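市民バスケ雑談スレ Part13

1 名前:skemo_base
前スレが埋まったので立てました。社会人リーグ、観戦、シューズの話、なんでもどうぞ。煽りはスルーで。

2 名前:ゾーン嫌い
スレ立て乙です!
さっそくだけど、昨日のヨコヤマ体育館の試合見た人いる?うちは第2試合だったんで、着替えてから上で見てたんだけど、Fernowの9番が止まらなくてさ。途中から相手ベンチも笑ってたよ。

3 名前:朝練おじさん
見た見た。あれは守備が悪い。9番が左に行きたがるのは9月の開幕戦から全員知ってるのに、なんで左を空けるかなあ。

4 名前:ゾーン嫌い
>>3
いや、左を切ったら今度はスクリーン使って右からスリーでしょ。自分、マッチアップしたことあるけど無理だった(笑)身長差もあるし、ヘルプが遅れたらもう終わりです。

5 名前:kogane_pg
Zarixの者です。やられた側なので小声で書きますが、うちは最初ボックスワンで行くつもりだったんですよ。でも開始早々に2人ファウルトラブルになって、仕方なくゾーンに戻したという流れです。

6 名前:朝練おじさん
>>5
お疲れさまでした。それは失礼。ただ、最後のタイムアウトはもっと早く取ってよかったと思うな。あそこで流れ切っておけば一桁差で終われたでしょ。

7 名前:kogane_pg
>>6
うーん、そこは意見が違いますね。残り2つしかなかったし、終盤に取っておきたかったんです。結果的に余らせたのは、まあ、はい……。

8 名前:みかん箱
話ぶった切ってすみません、来季の登録料って上がるんですか?チームで2000円の値上げって聞いたんですけど。

9 名前:skemo_base
>>8
2020-01-22の代表者会議の資料にはそう書いてありました。審判の謝礼に回すらしいです。自分は賛成。今の審判さん、1日に何試合も吹いてて気の毒なので。

10 名前:ゾーン嫌い
>>9
えー、うちは反対で出すよ。8人しかいないチームだと1人分の負担がけっこう違うんだよね。人数割りにしてほしい。

11 名前:朝練おじさん
人数割りにすると今度は登録をケチって当日足りなくなるチームが出るぞ。昔それで不戦敗が続いた年があった。

12 名前:みかん箱
なるほど、ありがとうございます。あと初心者質問で悪いんですが、ワンハンドで打つと全部右にずれます。フォームのせいですか?

13 名前:kogane_pg
>>12
左手の親指で押してませんか?自分はそれでした。ゴール下から片手だけで打つ練習を毎日やったら、ひと月くらいでだいぶ真っすぐになりましたよ。遠くから打つのはその後で!

14 名前:朝練おじさん
>>13
俺は足の向きだと思うけどな。つま先をリングに正対させすぎると肩が引っかかる人がいる。ちょっと斜めでいい。

15 名前:みかん箱
両方やってみます!ちなみに貼っておきます、CGです。
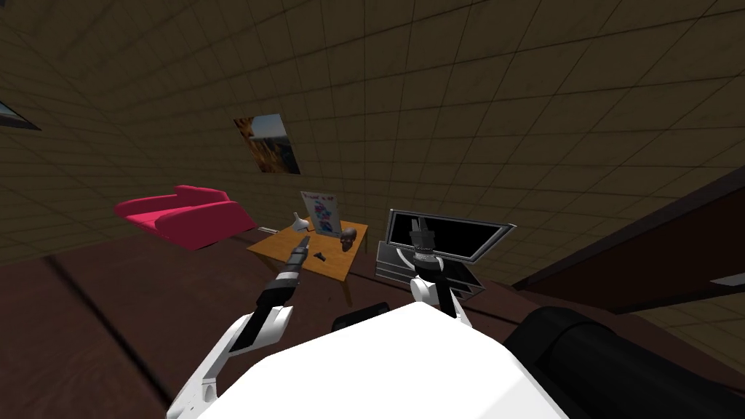
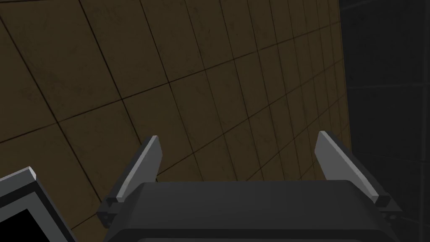
で、片手シュートなんですけど、毎日って何本くらい打ってます?仕事終わりだと公園のリングしか使えなくて、暗くなるのが早いんですよね。

16 名前:kogane_pg
>>15
本数は決めてないです。10分だけ。疲れてフォームが崩れたらその日はやめてます。

17 名前:ゾーン嫌い
自分は数える派。ノートにつけてて、年末からの累計が2879本!入った数は聞かないでください(笑)

18 名前:朝練おじさん
>>17
そこが一番大事だろうが。

19 名前:skemo_base
次のヨコヤマの試合、第1試合の設営が2人足りてません。早めに来られる人がいたらここに書いてください。モップは器具庫の手前に出しておきます。

20 名前:みかん箱
>>19
行けます!得点板の出し方だけ教えてください。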